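Bresmont Fruit Exchange Opens Its Second Season at Pudach Street Hall

By Keegan Friesen
Posted Thursday, September 2, 2021 in Community, Food

The neighborhood fruit exchange in Bresmont has started again after the summer break, and this time it has a real roof. The first table of the season was held in the old hall on Pudach Street, where the city has given the group the use of the ground floor until next spring. Last year everything was done on the sidewalk in front of the library, and when it rained the people went home with their bags still full.

The idea is simple. Many houses in the older part of Bresmont have fruit trees in the yard, and most families cannot eat all what the trees give. They bring the extra fruit to the hall and take home something different. No money changes hands and no one writes down who brought more. A person who has no tree can also come and take a bag, and for many visitors this is the main reason to come.

Philomena Dolan started the exchange with two neighbors after she spent a whole autumn picking up plums from her driveway. She has lived on the Hirkow side of town for many years and has three old trees, two plums and one pear, which were there before the house was painted the first time.

"I was giving plums to the mailman, to the dentist, to everybody," she told me. "After some weeks people started to cross the street when they saw me with a bag. So I thought, maybe somebody has too many apples and would be happy to see a plum."

This season 74 households have signed up to bring fruit, compared with 43 last year. The list is still open. A household can sign up at the door or leave a note in the green mailbox beside the entrance, with a phone number and the kind of tree.

Not every tree is in the yard of a person who can climb. For this reason the group has a picking team, led by Tonantzin Beltrán, who worked in orchards when she was younger and now teaches at the middle school. The team comes with ladders and long poles, picks the tree, leaves as much as the owner wants to keep, and carries the rest to the hall. She asks owners to call at least one week before the fruit is ripe. Many call when it is already on the ground, and then there is not much to do except to sweep.

"With pears you must be early," Beltrán said. "A pear that gets soft on the tree is already brown in the middle. I take it when it is still hard and comes off easily if I lift it. Then it goes in a cool room and waits."

She also had some advice for the apples. They should be picked dry, with the stem on, and not thrown in the bucket. An apple with a bruise is still welcome at the exchange but it has to go on the separate table, for sauce.

The sauce table is new. Ama Annan, who runs the Sowah bakery two doors down from the hall, has offered to cook the bruised fruit in her kitchen on Monday mornings when the bakery is closed. The jars come back to the hall the following week. She says that she prefers mixed sauce, apple with plum and a little quince if there is any, and that people should please bring back the jars with the lids. At the end of last season 31 jars did not come back. She was smiling when she told me this, but I think she meant it.

There was a longer discussion this summer about fruit that does not grow outdoors here. Some members have lemon trees in pots, which they keep on the porch in the warm months and bring inside before the first frost, and they asked if these could be exchanged too. Others felt that the table should stay with local yard fruit, and they were afraid that people would begin to bring things from the supermarket. In the end the group decided that any fruit is fine if it grew on your own tree, in the ground or in a pot. 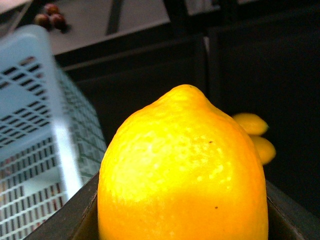 Bernd Schwerdtfeger, a retired nurseryman, was one of those who spoke in favor. He thinks that potted trees are a good choice for people who rent, and he will give a short talk on how to keep them over the winter. According to him, the most common mistake is to put the pot next to a heater and water it every day. He recommends a bright and cool room, a stairwell for instance, and to water only when the top of the soil feels dry to the finger. He does not want to see anybody move a tree from the porch to the living room in one afternoon. It should have some days in between, in a garage with a window or a closed porch — otherwise it can drop half of the leaves.

The talk will be in the back room of the hall, which has 70 seats. The date is not fixed yet and will be written on the board at the entrance.

The group is still looking for a few things. Most needed are flat crates, because deep ones crush the soft fruit at the bottom, and a second ladder, as the first one has a loose step. Somebody with a pickup truck for Saturday mornings would also be a big help. Paper bags are always useful. Plastic bags are not accepted this year, they make the fruit sweat.

Children are welcome, and there is a low table where they can try small pieces of different apples and vote for the one they like. The bottom of the hall steps is uneven, so visitors with a stroller or a wheelchair should use the side door on the parking lot.

The exchange is open every Saturday through September from nine to noon, and later if the fruit lasts. Fruit can be brought from eight o'clock. What is left at noon goes to the community kitchen on Hirkow Road, which asks only that it be washed.

Filed under: Bresmont, gardens, food sharing
Previous: Library returns to evening hours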